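Why Are Tennis Balls Fuzzy?
A Kestlow Kids explainer by Wendy Mapplebeck

Pick up a tennis ball and give it a rub with your thumb. It's soft! It's almost like petting a very small, very round animal. A soccer ball doesn't feel like that, and neither does a basketball or a marble. So what's all that fuzz doing there?
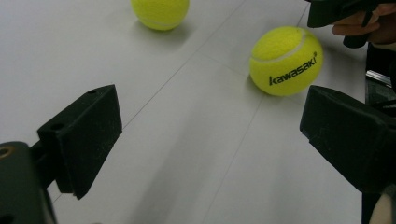
The fuzz is called felt, and it has some really important jobs. To find out what they are, let's start on the inside and work our way out.

What's inside?

Under the felt there's a hollow rubber ball. It starts as two rubber cups, a bit like two halves of an orange with all the fruit scooped out. The halves are pressed and heated until they stick together and make one ball.

A good bouncy tennis ball usually has extra air squeezed inside it. That squashed air is always pushing outwards on the rubber. When the ball hits the ground it gets flattened for a tiny moment, and then the rubber and the air shove it back into shape. Up it goes! That shove is your bounce.

New balls often come in a sealed can, and when you open it you hear a lovely PSSSHT. The can has extra air in it too, which stops the air in the balls from leaking out while they wait in the shop. Once the can is open, the air starts to sneak out through the rubber, a tiny bit at a time. After a few weeks the balls don't bounce as high. Players call them "dead" or "flat", even though they still look perfectly round.

Now for the fuzz

When a ball flies, it has to push through the air. You can't see air, but you can feel it when you stick your arm out on a windy day. All those little hairs on the felt catch the air and slow the ball down. Scientists call this drag. A bald tennis ball would zoom along much faster, and it would be a lot harder to hit back.

Fuzz helps with spin as well. If you brush your racquet up the back of the ball, the strings grab the felt and the ball starts to turn. Topspin makes it dive down towards the court. Backspin makes it float. Smooth things are slippery, so without felt it would be tougher to get a really good spin going.

What about the curvy line?

Every tennis ball has a pale line that wanders all the way around it. Try following it with your finger. You'll go around and around and end up right back where you started, because it's one single line with no ends!

The line is the seam, where two pieces of felt meet. Each piece is shaped a bit like a dog bone, or a number 8 with a fat middle. One wraps one way and the other wraps the other way, and together they cover the whole ball with hardly a wrinkle. If you try to wrap an orange in a square of paper you'll see how clever that is.

Why that colour?

Tennis balls used to be white or black. Then people began watching tennis on colour television, and white balls were hard to see on the screen. In the 1970s the rules were changed to allow yellow ones, and they really stood out. Some people say the colour is yellow and some say it's green. My family has argued about it through a whole dinner. What do you think?

Try it: the great bounce test

You'll need:
2 tennis balls, one new and one old
A tape measure
A hard, flat floor
A friend

1. Tape the tape measure to a wall with the zero at the floor. Ask a grown-up first if the paint is precious.
2. Hold the new ball so its bottom is level with 128 centimetres. Let go. Don't throw it!
3. Your friend watches with their eyes close to the tape and calls out how high the ball bounces.
4. Do the same with the old ball.
5. Have a few turns with each and write everything down.

When I tried this in my garage in August, my new ball came up to 74 centimetres. My old one had been living under the hedge, and it was nowhere near that!

Want to keep going? Put the new ball in the fridge overnight and test it again in the morning. Cold air doesn't push as hard, and cold rubber is less springy. Write down your guess before you open the fridge door.

Words to know

Felt: the fuzzy cloth on the outside of the ball
Seam: the line where two pieces join
Drag: the push of the air against something moving through it
Topspin: spin that makes a ball dip down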